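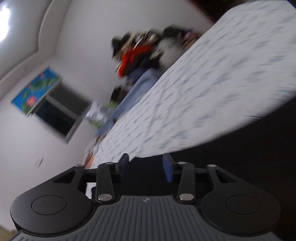 **How long do you leave ballast glue before you run the vacuum over it?**

Overnight at the very least, and two nights if the room is cold or you flooded it the way I do. The top of the ballast feels hard long before the bottom is.

I got asked this after my last post on the Winholm yard, and it made me realize I never wrote up how the ballasting was done. I had notes on the backs of envelopes and now I've typed them up, with the mistakes left in.

For anyone new, Hevomia is my HO branch line. Winholm is the station at the end of it, with a platform road, a run-around loop, a goods siding and a short spur to the dairy. The track has been down since June and it has been running well, so I had no more excuse to leave it bare. I don't enjoy ballasting. I've met people who do. Maëlle Friesen, who models the same kind of thing in N, says she finds it restful, and her track looks like it.

## Before any stone goes down

I painted the rails first. A rattle can is quicker but I wanted to keep paint out of the turnouts, so I used a flat brush and a thinned dark brown acrylic. The sides of the rail get it, plus the molded chairs, plus whatever part of the tie you hit by accident. Then wipe the railhead with a rag before the paint sets. If you let it set you'll be there with a track rubber, and the rubber crumbs go everywhere.

The ties are plastic and shiny out of the box. I gave them a wash of gray with a little brown in it and went back over a few in a lighter gray. Ties in a yard aren't all the same age. You only see this up close, and once the ballast is on it's too late to change it.

Next, test everything. I ran the railbus and the worst-behaved locomotive I own (a 4-axle diesel with a stiff middle) through every turnout in both directions. There was a kink at the joint leading into the dairy spur that I'd been living with. I pulled the joiner, filed the rail end, and relaid that length. Had I ballasted over it, it would have been a much worse job.

Last, feeders. Check that each piece of rail has a path to the bus wire that doesn't depend on a joiner. Glue gets into joiners. I had 14 feeders on the yard before I started and I'm glad of every one.

## Ballast

My first bag was the one labeled for HO, from Molefe, and it was too coarse. On a main line it might have passed. In a yard it looked like the track was laid in potatoes. I went down a size, to the one they sell for N, and mixed in some fine dirt I'd sifted from behind the garage and baked in an old tray. The mix is three parts stone to two parts dirt for the loop and platform road. The goods siding got more dirt than stone. The dairy spur is nearly all dirt with cinders showing through, and the ties are half buried.

Run a magnet through any dirt you bring in from outside. Put the magnet inside a plastic bag, drag it through, turn the bag inside out. I got a surprising amount of black grit out of mine, and all of it would have ended up in a motor sooner or later.

Mix more than you think you need and keep it in a jar. Write on the jar what's in it. My second batch was a shade warmer than my first and there is a visible line across the loop near the water tower. I've since put weeds on it.

## Spreading

I tried one of those hopper gadgets that rides on the rails. It works fine on plain track if you go slowly, and it's hopeless at a turnout. A folded index card and a soft brush did most of the job.

Pour a thin line down the middle, between the rails. Brush along the track with very light strokes, so the stones roll off the ties and drop between them. Then do the outside shoulders. Then tap the rail with the handle of the brush and watch the stones on top of the ties hop off. Don't tap too hard. Get down with a flashlight held low and look along the track, and every stray stone will throw a shadow.

In a yard there are no proper shoulders. The ground between the tracks is filled nearly level, so I'd already laid thin foam sheet between the roads to bring it up to the height of the tie bottoms. It saves a lot of ballast and it dries quicker than a deep bed.

## Turnouts

These need their own section. I've glued one solid before, on an older layout, and I ended up cutting it out.

- Set the points in the middle of their throw, and prop them there with slivers of card.
- Put a small drop of light oil on the sliding parts, so glue won't grab. Keep it off the ties.
- Use much less ballast between the point blades and the stock rails than elsewhere. Keep it below the top of the ties.
- Leave the area around the throw bar bare. I painted the cork there a dirty gray first and it can't be seen from the aisle.
- Pick stones out of the flangeways at the frog with tweezers before any glue goes on.
- Work the points by hand every ten minutes or so while the glue is drying.

I forgot that last one on the turnout nearest the platform and it stuck. It wasn't a disaster. Water softened the glue, and I worked it free with a toothpick and a good deal of bad language. It still throws slower than the others.

## Wetting and gluing

Most of the trouble people have is in the wetting. If you put glue on dry ballast it beads up and rolls into little balls, leaving craters. The ballast has to be wet through first.

I use water with a few drops of dish soap in a fine mist sprayer. Alcohol works better and dries faster, but the room I work in has one small window and I got a headache. Spray upward, so the mist falls onto the track. If you aim straight at it the first squirt will blow stones across the ties and you can start brushing again. Keep going until it's wetter than seems right.

For glue I used Bokska scenery cement, thinned with the same soapy water. The label says to use it straight. Straight, it left a shine on my test piece that I couldn't dull down. Thinned, it went in well and dried flat. White glue thinned the same way is cheaper and I've used it for years. The Bokska stays a little flexible when dry and I think the track is quieter for it. I haven't done any sort of proper comparison.

Put it on with a dropper, starting between the rails. Touch the tip to a tie and let the glue run off it. You'll see it travel sideways through the wet ballast, and when it stops traveling, move along. Then do the outside edges. If a patch goes dry ahead of you, mist it again before the glue gets there.

Wipe the railheads while you're at it, with a damp cloth over one finger.

Then turn the lights off and go away. I mean it about leaving it overnight. The first length I did at Winholm felt solid after supper, so I ran the vacuum over it and lifted a hole the size of a coin. The stones underneath were still sitting in milk.

## Cleaning up

Put a piece of old stocking over the vacuum nozzle so you can save the loose ballast. Save it in a separate jar, though, as it'll have bits of dried glue in it.

Go over the railheads with a track cleaning block, then a cloth with a bit of isopropyl. Run a fingernail or a small screwdriver along the inside of each rail. Anything that clicks needs to come off. I found most of mine at the frogs, plus one stone glued neatly to the inside of a guardrail that had been lifting the railbus off the track every time it came in from the loop.

Then run trains slowly and listen. A wheel on a stone makes a tick you can find with your eyes shut.

## What I'd change

I'd do shorter lengths. I tried to do the whole loop in one evening and the last part is the worst of it, with stones on the ties and a thin patch by the buffer stop. A length as long as your arm is enough for one sitting.

I'd also paint the foam between the roads before ballasting. It's pale green, and wherever the cover is thin it shows. I've been dabbing brown on it through the gaps with a tiny brush.

The color came out lighter than I wanted. Wet ballast looks dark, you get used to it, and in the morning it's gone gray on you. I've put a thin wash of brown-black down the center of the platform road where engines would stand and drip, and I'll do the same at the fuel point once I've decided where the fuel point is.

Next up is the edge of the platform, which needs a proper facing before any more scenery goes near it. I have some embossed brick sheet put by and have cut the first strip too short. Maëlle has offered a spare piece, so that's waiting on the mail.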